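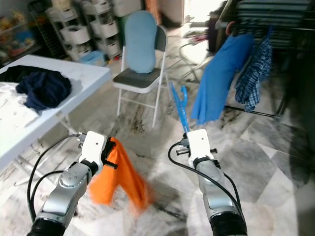 Lonico Floor Wash is a low-foam concentrate for ceramic, porcelain and sealed stone floors. It is made at our Erosthorpe plant and sold in a one-quart bottle with a measuring cap. The marble-patterned tile shown is in a cluttered room, and a pattern like that can hide a dull film until the light hits it from the side. Lonico is made to leave very little film behind, so small areas can be mopped one at a time without a full rinse.

Use one capful per gallon of warm water. Sweep or vacuum first. Mop with a well-wrung mop and change the water when it turns gray. One bucket covers up to 400 square feet of smooth tile – less on textured tile, where the mop gives up more water.

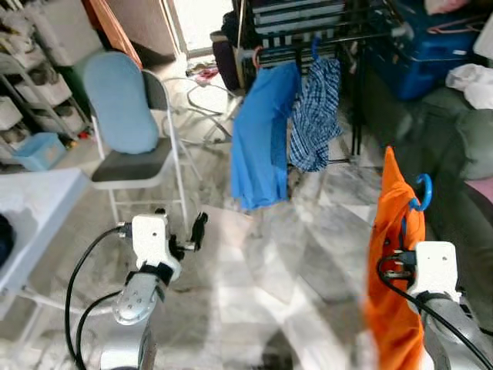 Bright orange garment in a cluttered room.

Pick up clothing, towels and rugs before mopping. Lonico contains no bleach, but the undiluted concentrate can mark some dyed fabrics. If it gets on cloth, rinse with cold water and wash as usual.

Flat mop pads can go in the washing machine at 140°F. Do not use fabric softener on them. Wash them apart from fleece and other fabrics that shed, as the lint sticks to the pad and ends up back on the floor.
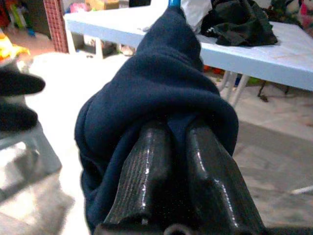
Grout and edges

For grout lines, use two capfuls per gallon and a soft nylon brush. Leave the solution on for five minutes, scrub, and wipe up with a damp cloth. Unsealed grout should be tested in a corner first. Older cement grout may need a second pass.

Do not use Lonico on waxed floors, raw wood or unsealed marble. On gray and other mid-tone floors, streaks usually come from too much product in the bucket.
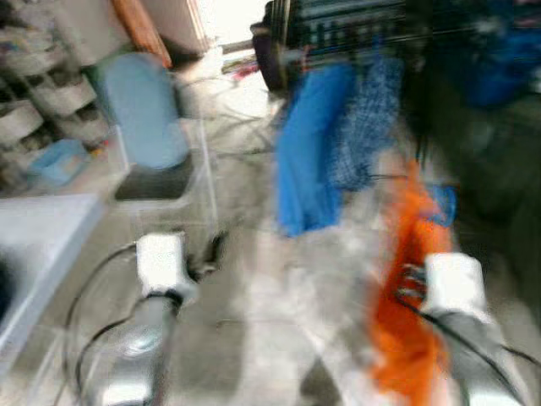
If streaks do show up, go over the floor once with plain water and use half a capful next time. Hard water can leave spots of its own, and a dry microfiber pad takes care of most of them.

Sizes and item numbers

Lonico Floor Wash, 1 quart: item 1154
Lonico Floor Wash, 1 gallon refill: item 1816
Dunstan measuring cap, replacement: item 936

Orders ship from our Nistidby warehouse. Store above freezing and keep out of reach of children. The December label change affects the bottle only – the formula is the same.

Page updated April 10, 2023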